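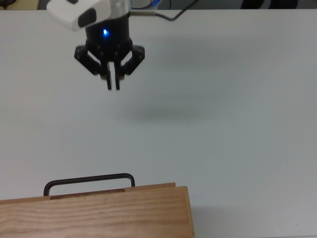 The white table.

Home | Meetings | Minutes | Contact
Print this page | E-mail this page

ILTVILLE TENANTS' ASSOCIATION
Minutes of the regular meeting, 10/19/23

Chair: Reto Thaler
Minutes: Shigeru Miyazaki

1. Minutes of the last meeting

Approved with one correction. The June minutes said the owners had "agreed" to fix the laundry room drain. They had agreed to look at it. The word was changed.

2. Heating contract

Mr. Thaler read the letter from Prekum, which wants to take over the boilers in both buildings from Kvam. The letter promises lower bills for every household. It does not say how much lower, or compared with which winter. A member from the north building asked if anyone had seen the figures behind the promise. Mr. Thaler had asked for them twice and received a brochure.

Prekum would charge a one-time changeover fee of $3,000, to be passed on to tenants. Several members said they had heard this kind of talk before, when Kvam came in, and that the top floor was still cold by breakfast. One member spoke in favor of switching anyway, on the grounds that Kvam does not pick up the phone. The secretary noted that we have not yet tried phoning Prekum on a cold Sunday either.

Moved that the association not support the change until it has seen two winters of bills from a building Prekum already serves. Carried, two against.

3. Online repair requests

The owners have moved all repair requests to a website called Punar. Paper slips are no longer accepted at the office. The notice says this will make repairs faster. Members reported the following:

- A kitchen faucet was marked "resolved" on the site and is still dripping.
- The stair light in the south building has been reported by three households and closed each time as a duplicate of the others.
- Tenants without a computer were told to ask a neighbor.

Mr. Thaler said the owners consider the site a success and point to the number of closed requests. It was remarked that closing a request is quick work. Mr. Miyazaki will keep a paper list alongside the website until the end of winter and compare the two. Anyone who wants a repair put on it should leave a note in his mailbox with the apartment number and the date.

4. Shared storage

Bicycles are again standing in front of the meter closet. The owners propose to rent out storage spaces in the basement at $20 a month. Members asked whether this is the same basement that took in water in the spring. It is. No one present wished to sign up. Mr. Thaler will ask what was done about the water, and ask for the answer in writing.

The wooden drawer with the black handle was mentioned briefly. No decision.

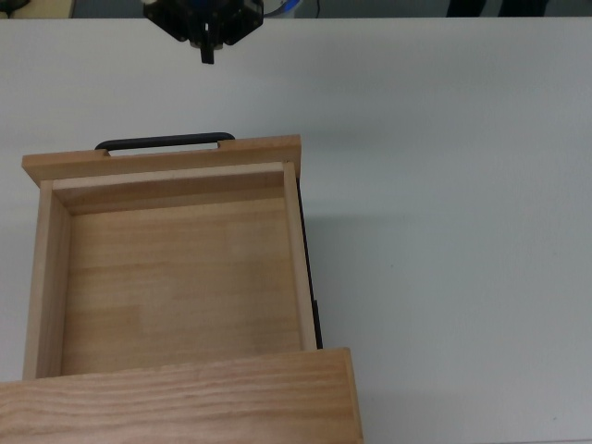 5. Money

The association has $300 in its account. A request to spend part of it on printed flyers about the heating contract was discussed at length. The secretary doubted that flyers get read. It was agreed to put up one sheet by each front door and see if anybody brings it up.

6. Other business

The owners' newsletter describes the new front doors as "quiet." The tenants who live next to them disagree - strongly, in one case - and will write to the office themselves.

Next meeting to be posted by the mailboxes. Items for the agenda should reach Mr. Miyazaki in writing before then.

Print this page | E-mail this page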